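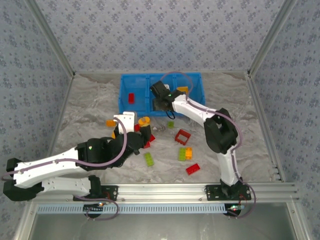
6 min read

I've named colors for a living for long enough that people have stopped asking if it's a real job and started asking how much it pays. A thread on both, with the second one answered first so you can leave early.

It pays 600 dollars a batch. A batch is however many names the client runs out of patience at.

Most of my work is gray. People picture me on a chaise longue thinking up pinks. I have done one pink in the past two years, and it was for the inside of a filing cabinet.

The agency I started at was called Lastatus. It was one room over a dry cleaner. Everything we named in the summer had some steam in it. Misted Harbor, Laundry Fog, Low Cloud, Damp Linen. The client asked why we were all so sad. We said it was May and the presses were running.

My first boss there was Henk Brouwer, who had named a beige in the eighties that is still in production and never let it go. If you walked past a wall in that beige with him he would slow down.

Henk's rule: never name a color after something people have to clean. You'd be amazed how much that takes off the table. Oatmeal's out, anyone with a toddler knows what oatmeal does. Ash is out. Eggshell only survives by seniority.

His other rule was no weather worse than drizzle. I got Squall through once. It sold fine in one region, and we never found out why, and I have chosen to believe it was a sailing town with a sense of humor.

How a batch works: the client sends chips. The chips have numbers on the back. You are not supposed to look at the numbers, and you always look at the numbers, and then for a week the color's name in your head is 2857 and nothing else will stick to it.

I still think of 2857 as 2857. It went to market as Quiet Pier. I've been in rooms painted Quiet Pier and said "oh, nice 2857" to the homeowner, who thought I was giving her an estimate.

Once you have the chips you make the long list. The long list is 500 names. Nobody could want that many, least of all the person paying for them, but if you send fewer they think you held back the good ones.

The good ones are always in the first fifty and the last ten. In between is where you start naming grays after soups.

Dijkstra (a wallpaper and surfaces outfit, very polite, very slow to pay) once rejected an entire long list with the word "warmer." I sent back the same list in a different order. They loved it. I'm not proud of that but I did buy a good chair with it.

Florals are their own circle of trouble. With a plain color you're only fighting the chip. With a small blue flower on a pale blue ground you're fighting everybody's grandmother, and each of them had a different hallway.

Every small blue floral on earth has been called Something Cottage. Once Cottage is taken you go to Lane. After Lane it's Parlor, and after Parlor you're into first names. I have met at least three wallpapers called Eleanor and I couldn't tell you which was which in good light.

Stone is worse. With paint you can say whatever you like and it's poetry. With stone, or anything printed to look like stone, some customer will turn up who knows what a quarry is.

You can't just say "marble," legal gets upset. You can't say "marble-like," sales gets upset. So you end up with a place name that sounds as if it might have a mountain behind it. That's the whole trick and now you know it.

I named a gray surface Rerkberg. There's no mountain. I made it up on a train by saying noises under my breath until the man across from me moved seats.

Rerkberg did extremely well. People want it to be somewhere. A woman wrote in to say she'd been there on her honeymoon and it had rained. I like her very much and I hope it cleared up.

The thing I've never managed is to describe a veined gray to a client over the phone. I say it's a cool gray, and it sort of drifts, and there's a bit of rust in there. They say is it busy? I say it's busy the way a river's busy. They say so, busy.
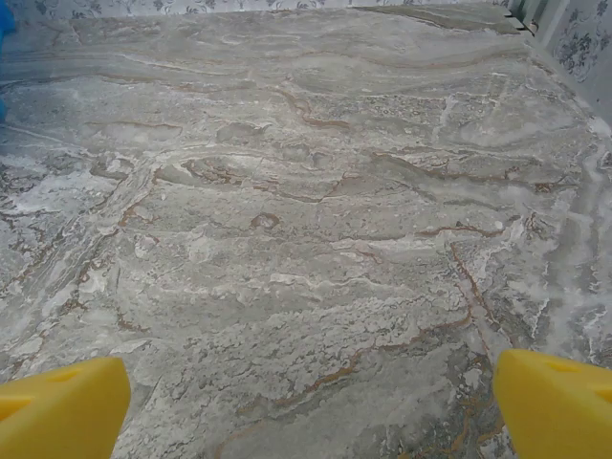

Kolbrún Kragh: I sold tile for years and I promise you not one customer ever used the name. They said "the gray one," and if we had several, "the other gray one." I once watched a couple argue for a whole lunch hour over two samples that were the same product in two boxes. He thought one was friendlier.

Kolbrún, I believe you completely, and I'd like his address, as he is the only person who has ever understood my work.

But she has a point and I've lost sleep over it. The names aren't for the customer in the store. They're for the customer three weeks later, at dinner, when somebody says "I love the floor" and they need something to say back.

"Thanks, it's the other gray one" doesn't carry a dinner. "Thanks, it's Rerkberg" gets you through to dessert.

Someone in the replies wants to know if I ever name things badly on purpose. Yes. Every long list has a decoy. It has to be bad enough that the client feels clever crossing it out, and good enough that they don't wonder about you.

The danger with a decoy is that they pick it. Ask me about Gundix.

Fine, nobody's asking, I'll go ahead. Gundix was supposed to be the decoy for a grout. I wanted a word that sounded like it had been found in a drain. The client's owner read it aloud in the meeting, twice, and said it sounded strong.

It was a strong grout. I'll give him that. It's in my own shower now and I have to look at the word on the leftover tub every time I go under the sink for sponges.

My mother tells people I'm in chemicals. She doesn't mean it as a lie. She went through the options and that was the one that ended the conversation fastest.

I do have a shoebox of names I'm saving. Everyone in this line has one. You get a name that's too good for the chip you're on and you squirrel it away for the right green, and the right green never comes, and you retire.

The best name I own is for a color I've only seen once, on the underside of a rowboat. I won't post it. I've had a name lifted before, and it went on a toilet seat.

Things clients have said to me about gray, collected over the years: "Can it be less of a Tuesday." "My husband says it's green and I need it in writing that it isn't." "We like it but does it have to be so gray."

That last one was for a line called The Grays.

There were 35 of them in The Grays. By the end of that job I could sort them in the dark, or said I could, at parties, to a shrinking audience. The lightest was basically a white with a worry. The darkest was a navy that had been talked out of it.

I wanted to name them all after minor household noises. Fridge at Night. Stair. Somebody's Keys. Henk looked at the list for a very long time, put his glasses back in the case, and said, "They have to be able to order it over the phone."

He wasn't wrong. Try it yourself. Call a hardware store and ask for two gallons of Somebody's Keys.

We ended up with birds, as one does. When a meeting is going badly, a bird will get you out of it. Dove is gone, obviously, Dove was gone before I was born, but there's always a wader nobody's used.

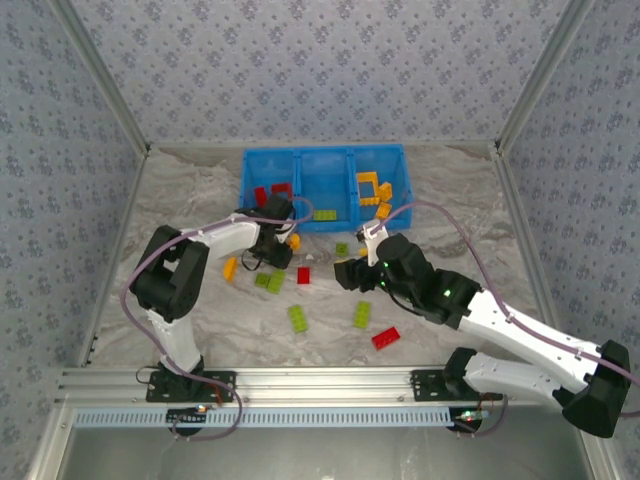 You do run out of waders, though. I had to call one of the darker grays Coot, and it sold so badly in the first season that they relabeled the cans Heron and sent them out again. Same paint. It won a small award, under Heron.

I keep the Coot label on my fridge. Guests ask if it's a bill.

A few practical notes, since people keep messaging me about getting into this. You don't need a degree in anything. You need to be able to look at a beige for an hour without resenting it, and you need another source of income.

Read seed catalogs. Read old ferry timetables. Stay away from other companies' color cards; you'll think you're being original and you'll be typing Driftwood.

Say every name in the voice of a tired man at a counter. If he'd be embarrassed, cut it. I lost a whole family of lilacs this way and I still think he should have toughened up.

And invoice on delivery. Dijkstra, if you're reading, I adore you, it's the one marked second reminder.

I have a new batch due tonight and the chips are on the kitchen table next to the toast. Three of them are the same color as the toast. I'm going to go and name the other ones first.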